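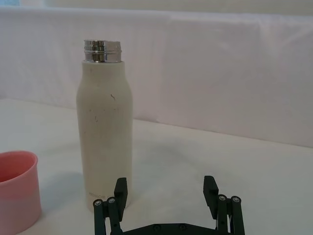 Flondance two-arm kit, worth it?

tallgrass_pete
Gason is selling the Flondance kit for 2,021 plus shipping. The page says it pours drinks "out of the box." Anybody bought one?

onosel_user
Had mine since June. It pours, if you spend a weekend teaching it your cup and your bottle. Swap the cup and you start over.

tallgrass_pete
So that's a no on out of the box.

Eun-ji Baek
Unfair. You're paying for two arms and the software, and mine learned a new cup in 15 tries.
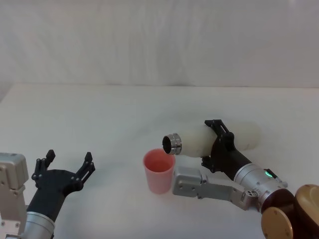 And it goes slow over the rim, which I like. Fikre's arm just dumps.

onosel_user
15 tries with the cup in the same spot every time? Move it two inches and tell me again.

Eun-ji Baek
Fine, I kept it in one spot. Still cheaper than Fikre.

tallgrass_pete
Cheaper at what, though? I'm waiting until Gason puts a return policy in writing. I've asked them twice.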